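Hands On: The Jeltska Grip Kit Wants Your Chores

A month with the handheld gripper that small labs keep asking about. Good jaws, fussy software, a case that won't close.

First thing out of the box is a bag of screws. Second thing is another bag of screws. The manual is on a card with a web address, and the web address goes to a page that was last touched in July. So, not a great start. I had coffee, I had a hex key, I got on with it.

The Jeltska kit is a gripper you hold in your own hand. You squeeze, the jaws close, the camera records, and later somebody's robot arm gets to learn from what you did. Labs have been building these on their own benches for a while now, out of printed parts and a lot of tape. Jeltska, a small outfit working out of two rooms in Dukow, sells it finished. Well. Finished-ish. You get the gripper, the camera mount, a spare set of jaw pads, a charging brick, a license for the Bruvuno software and a gray case that does not close once the camera is on. Took me most of a morning to put together. Would have been less if I hadn't put the mounting plate on backward and had to undo all of it.

Price is 3,061 in dollars before shipping. Keep that number in your head, we'll come back to it.

How it feels

Heavy at first. The kit weighs 430 grams more than the one I'd been using (a homemade thing, held together by hope) and you feel every bit of it in the wrist by lunch. Day two was bad. By the end of the first week I'd stopped noticing, or my forearm had given up complaining.

The trigger is the best part. Long pull, smooth, no click anywhere in it, and you can stop halfway and hold there without your finger shaking. Doesn't sound like much until you have to pick up a grape. Most of the cheaper grippers I've tried have two settings, open and crushed. This one let me set a grape down on a saucer and then eat it. The jaws line up properly too, which you'd think would be a given at this price but I've handled worse for more.

The hand position is a bit odd. Your knuckles sit close behind the mechanism, closer than I like, and if you have big hands you will bang them. I have medium hands and banged them anyway. Jeltska sells a longer grip as an add-on. Should be in the box.

What I made it do

I ran it on household stuff, since that's what most buyers say they want it for. Tidying. Sorting. Moving a thing from one place to a container. Cups, socks, pens, a TV remote, bathroom odds and ends. Flat things are a pain, as they are with every gripper I've ever used. A bank card on a bare table beat me for ten minutes straight. Socks were easy, almost fun. Cups fine as long as you go for the rim and not the handle.

Bathroom stuff turned out to be the good test. Curved handles, slick plastic, weight all at one end. You have to think about where you grab. Go at a brush from the wrong side and the bristles fold against the pad and you've got nothing solid to hold on to.
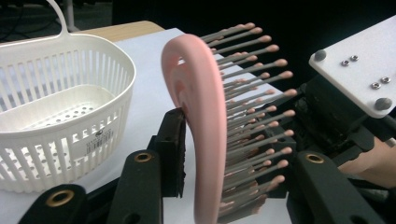
Pink hairbrush in the jaws, white slatted basket alongside.

The pads are where the money went, I think. They're firm with a little give at the face, and they kept their hold on smooth curved plastic better than I expected. I did get some slipping when I grabbed too near the end of something and then turned my wrist fast. Slow down, problem mostly goes away. But you don't want to slow down, because the whole point of a kit like this is to do the same small job over and over at a normal human speed. My rate settled at roughly 26 good takes an hour, breaks included. An old hand would beat that easy.

Pads wear, too. Mine had a shine to them by week three. The spare set goes on with a hex key and a bit of swearing, call it five minutes.

The software

Right. Bruvuno. It's made by a different company and bundled in, and it feels like it. Setup wants you to wave the gripper in front of a printed card, slowly, in good light, and if it doesn't like your light it tells you so only at the end. I did this four times the first day. Once it's set, it stays set, I'll give it that. I never had to redo it after the first week unless I'd taken the camera off.

Recording is one button. Great. Stopping is the same button held down for a count of two, and I lost a bunch of takes by letting go early. There is a beep. The beep for "stopped" and the beep for "still going" are teh same beep. I asked about this.

"We know about the beep," says Emília Mikuš, who looks after customer support and most of the testing at Jeltska. "People write to me about the beep more than about anything else. The next update has two beeps." She wouldn't give me a date for it. She did talk me through a fix for the export problem, where long sessions get saved as one giant file that chokes a normal laptop. There's a setting. It's three menus down and it's called something else. Turn it on before you record anything, you'll thank me.

Review mode is good, and I don't say that about a lot of these. You scrub through a take, mark the bad ones, throw them out, and it remembers why you threw them out. I'd marked a whole pile "thumb in shot" before I learned to hold the thing right.

Battery and the rest

Battery got me through a morning and a little past. Not a full day. It charges over lunch if you take a proper lunch. The cable comes out of the left side and if you're left handed it's going to be in your way, no two ways about it. Nothing came loose in a month of daily use, and I dropped it once, on carpet, from about knee height. Still works. Camera needed lining up again after.

What about the other one

The obvious rival is the Hrubý kit, which costs less and comes with a case that closes. I had one on loan in spring. Lighter, simpler, nicer to carry around a building. The trigger is stiff though, and the jaws are narrow, so anything fatter than a soda can is off the table. If you're only doing pens and blocks, get the Hrubý and spend the leftover on a decent lamp. If you want to handle whatever is lying around a real bathroom or kitchen, the Jeltska is the better tool and it isn't that close.

Should you buy it

Back to that price. For one person messing around at home, no. Print your own, there are plans all over the place and you'll learn more. For a small team that needs three or four people recording all day and getting results that match, yes, probably, and order the long grip at the same time. The hardware is ready. The software is maybe two updates behind it. Ask for extra pads up front, shipping from Dukow took eleven days both times I ordered and they don't combine parcels.

Good: trigger, pads, review mode
Bad: weight, the beep, left side cable
In the box: gripper, camera mount, spare pads, charger, Bruvuno license, case (sort of)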